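Kenstead shop notebook, 3/7/20

Put-away task, still. I keep telling people at lunch that the box job is the easy one, and then I go back to my desk and the box job eats my afternoon. Pick up a box off a bench, set it down somewhere else, leave the other junk alone. My nephew could do it at two.

Numbers from the overnight run before I lose the sticky note: 2000 tries in the sim, 520 where the box ended up inside the target area and upright. That's with Trundlow's stock grasp planner and our own table layouts. If I only look at the tries where the table had one thing on it, it's a lot happier. Add a small block and a flat plate-ish thing and it starts planning these enormous detours, like it's walking around a sleeping dog.

Failures, sorted by eye so far (I got through almost 500 and quit):
- drops the box on the way over, most of them
- bad approach, fingers come down on the wall of the box and tip it
- gives up planning and just sits there
- 21 where the box leaves the table at a speed I'd call sporting. Contact settings, I'm pretty sure. Redo those with a smaller time step before blaming the planner.

The Nnaji people asked again if this means they can have a machine clearing their packing benches by June. I said no, and then felt bad and said maybe one bench, one size of box, and a person close by to pick up what it drops. I'd stand by that. Same goes for the house stuff. Everybody wants the dishwasher emptied and the laundry folded, and I do too, believe me! But a dishwasher is wet glass in a wire rack, and we can't get a plain box across a flat table three times out of four. Sweeping I'd bet on. Wiping a counter with nothing on it, sure. Anything where the stuff is piled on other stuff, ask me in a few years.

What did go well: swapping the backgrounds. I turned on the Mundico outdoor pack and stuck the whole bench out on a hillside, grass, trees, dirt track and all, with the patchwork tabletop so the colors are as unhelpful as possible. I figured the detector would fall over. Box detection hardly moved from the plain gray room. The shadows bother it more than the trees do, and the long ones from the arm are the worst - it wants to treat the dark strip as an edge.

To do: rerun with the cables turned off as obstacles (I think half the detours are the planner being scared of its own wiring), try a lower grip point on the box, and find out who changed the friction defaults. If it was me, fine, but write it down next time.

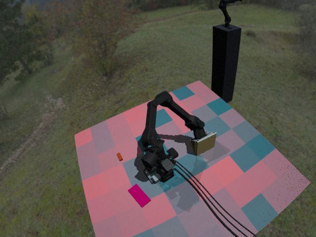 p. 47

Gripper at the top rim of the box, orange block and the magenta flat piece both over on the other side of the base. I want this layout again for the lower grip test. Leave the second arm on its pedestal, I don't want to redo the scene file.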